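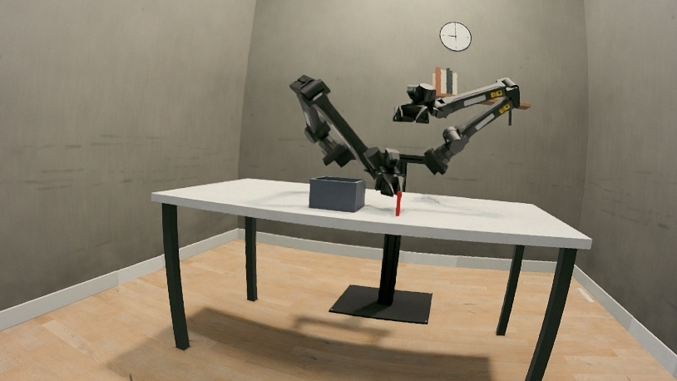 Progress report to the Kaufmann Fund
Project: Household and Shop-Floor Chores with Two-Arm Machines
Prepared by: Brokotgate project office
Date: May 24, 2025

1. Summary

The grant asks us whether a two-arm machine can take over small clearing-up chores in homes and stockrooms. Our position at the end of this period is that it can do some of them under fixed conditions, at a speed that would not suit a paying customer. The work reported here was done in the simulator. Work on the physical arms at Hekton has started but is behind schedule, and section 4 covers the reasons.

Spending is within budget. We are asking for one change to the plan, described in section 5.

2. Work done in this period

The chore we have spent the most time on is putting a small loose item into an open bin on a table. It stands in for a long list of ordinary jobs, such as a pen going back in its tray or a leftover part going back in the stock box. The item is a thin red stick and the bin is gray with straight sides. Both arms are in the model, though this chore needs only one of them.

We ran 3530 simulated attempts. The start position of the stick was changed between attempts, and in the later batches we also turned the bin. An attempt counted as complete when the stick was inside the bin and the arm had moved clear of the rim.

Results were good when the stick stood upright and away from the bin. They dropped when it lay flat, and dropped further when it lay flat and close to the bin wall. In that position one finger tends to meet the bin before the other has reached the stick. We have tried a slower approach and a wider finger opening. The slower approach helped. The wider opening made things worse near the wall, and we have gone back to the earlier setting.

Letting go also took more work than planned. A thin item between two fingertips can tip as the fingers open, and if the gripper is too high the item may land across the rim. The controller now lowers the gripper further before release. It uses the view from above the fingers to judge where the walls of the bin are.

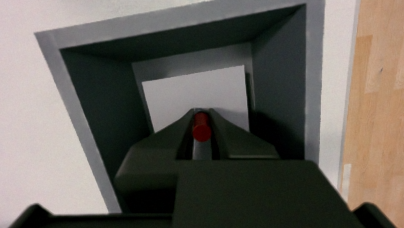 Asgate, reading an early draft of this section, objected that a stick in a bin is a long way from a stockroom, where the bins are half full, the labels peel and someone has usually left a coffee cup in the way. Their view was that we should report on mixed items sooner, even with poor results, so that their store managers can see what they would be dealing with.

We accept the point. The next period will include mixed items and partly filled bins. We would still like to settle the flat-item problem first, as we expect it to come up with nearly everything else.

3. Shop-floor visit

We spent a day at Asgate's stockroom watching staff clear the packing bench at the end of a shift. The bench was clear in 16 minutes. Most of that time went on deciding what to keep, and very little on moving things. Staff also did several jobs at once: wiping while carrying, pushing a pile along with a forearm, closing a drawer with a hip. None of this is in our chore list and we do not propose to add it. It does mean that a direct comparison of times would be unfair to both sides, and we have left it out of this report.

Staff told us they would be glad to hand over the sorting of small parts. They were less interested in help with anything they could do on the way past.

4. Physical arms at Hekton

The arms are mounted and powered. The delay is in the fingertips. The first set was too smooth for thin items, and the replacement set took 18 working days to reach us. They are now fitted and calibration is under way.

The simulated room was kept simple on purpose, with a table, the two arms on their frame, and plain walls. We kept the lighting soft. The real bench at Hekton sits under strip lights and has a glossy top, so we expect glare to cause errors that did not appear in the simulator. Time for this has been set aside in the plan.
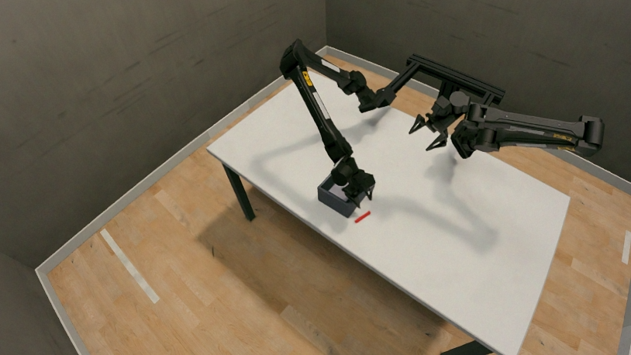 Could a machine like this be left alone in a stockroom overnight?
At present a person would have to be on site, as it has no reliable way to recover an item that rolls out of reach or falls on the floor.

5. Request to the Fund

We ask to move 30 hours of simulator time to bench time at Hekton. There is no change to the total. The simulator has given us what we need on the single-stick chore, and further batches would tell us little about glare or fingertip wear.

6. Next steps

Finish calibration at Hekton.
Repeat the single-stick chore on the physical arms, starting with the upright position.
Begin mixed items in the simulator, using a parts list from Asgate.
Send the Fund a log of failed attempts along with the completed ones.

Budget tables are attached separately.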